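Re: [Trunk line] Summer timetable and the Brorero connection

The draft timetable is on the noticeboard page now. The morning bus from Jundonero leaves 5 minutes earlier, and the connection at Brorero is kept.
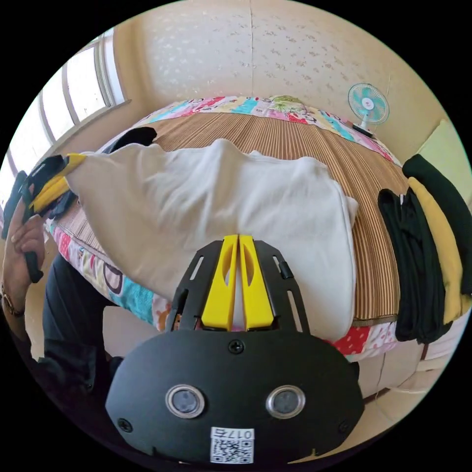
Page last changed: February 10, 2012

An earlier message to this list said:

> Has anyone asked the company why the evening run skips
> Trumunora? It's a 3 km walk from the highway stop and
> there's no footpath for most of it.

I rang the depot in November. They said the turning circle at Trumunora is too tight for the newer buses – the old ones managed it, but only two of those are left and both are on the school run.
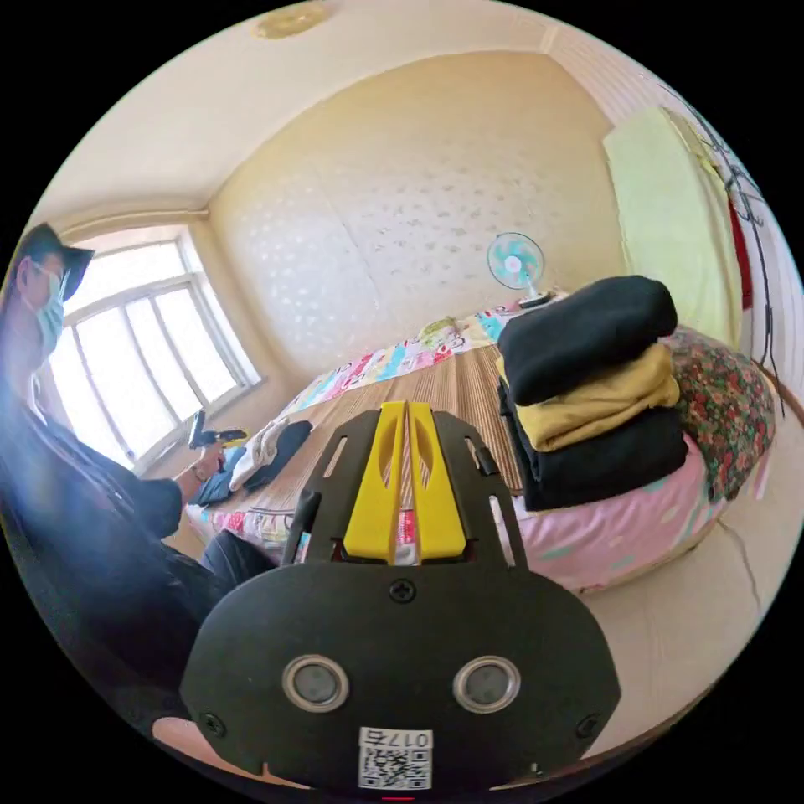
The council has the turning circle on its works list, with no start date. Until then the driver will set down at the Kołodziej servo if you ask when you board. It's better lit than the highway stop and a bit closer to town.

Fares haven't changed. A book of 20 tickets is still the cheapest way to travel if you go in most days, and the newsagent in Brorero sells them as well as the depot.
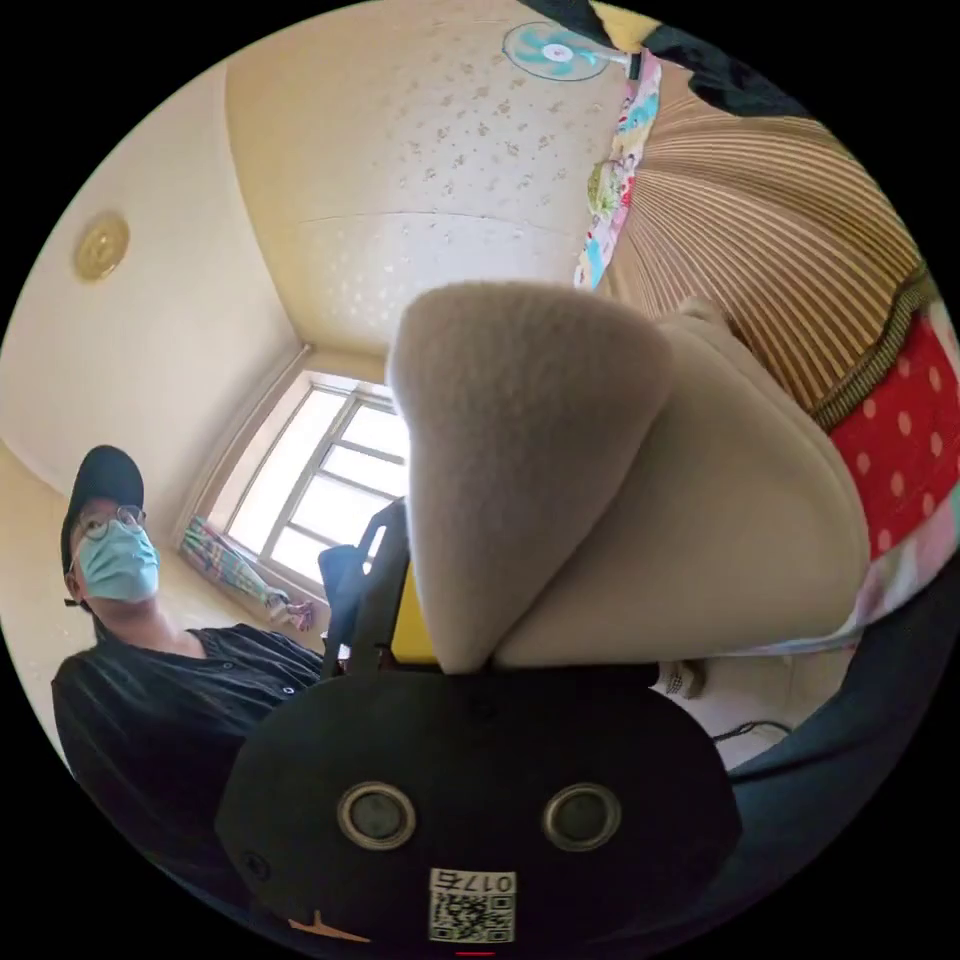
Comments on the draft

Send them to the list or straight to the depot. Please put the run and the stop in the subject line.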